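Ticket: Right hand keeps squeezing after release command, peg board task
Product: Clorkine two-arm unit, Randeck hands
Opened by: Merike Petrauskas
Assigned to: Inger Ásgeirsdóttir, Fogh support
Status: Waiting on customer

Merike Petrauskas wrote:

Hello Inger, and thank you for picking this one up, especially after all the back and forth we had over the firmware in July. I'll try to give you everything at once so you don't have to drag it out of me!

We run the board with the blue pieces all day, mostly as practice for the fine grip. Since the last update the right hand will now and then take hold of a piece, get the release command, report "open" and go right on squeezing. The arm then believes it is free and starts to lift. On Saturday it did this 9 times before lunch, and in 2 of those the whole board came up off the table with it. I hit the stop both times, nothing broke and everyone's fingers are fine, but I didn't enjoy it (and my coffee didn't survive the second one). 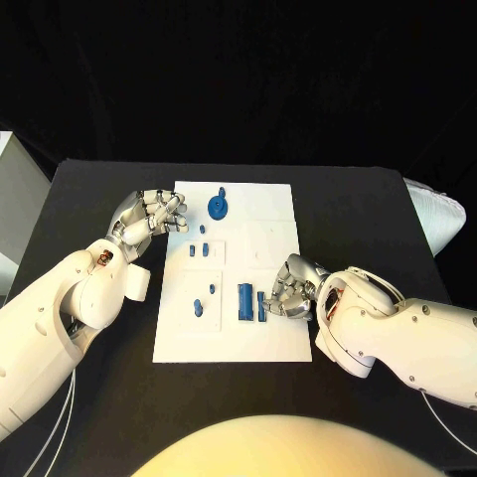

It's worst with the narrow pieces. The big block gives us hardly any trouble, and neither does the round one with the post on it. The left hand has behaved beautifully through all of this, running the same Cleder grip profile, so I'm inclined to think the profile itself is all right – though you know these things much better than I do.

What I've tried so far:
Full power cycle, waiting a good long while in between. No change.
Homed the right hand by itself. Fine for an hour or so, then back to the same thing.
Lowered the grip force on the right side. It still sticks, only more gently.
Looked over the wiring at the wrist with the power off. Nothing loose that I could find, but I didn't pull any connectors.

Logs are attached. Do you want me to swap the hands over?

Inger Ásgeirsdóttir wrote:

Hi Merike, what a lovely thorough report, and I'm so sorry about the coffee. Please don't swap the hands yet. In your log the "open" message goes out when the command is accepted, before the finger positions have been read back, and that is something I'd want fixed whatever else we find.

Could you turn on "confirm position before lift" under the right hand settings, then run the narrow pieces at the slowest speed with somebody at the stop button? If it sticks again the arm should stay put and show fault 9. Please leave it in that state and send me the log before you reset anything – the finger motor currents are the part I need.

Merike Petrauskas wrote:

Will do. The setting is on now, and we'll keep to slow runs until I hear from you. I'll send the log as soon as it faults.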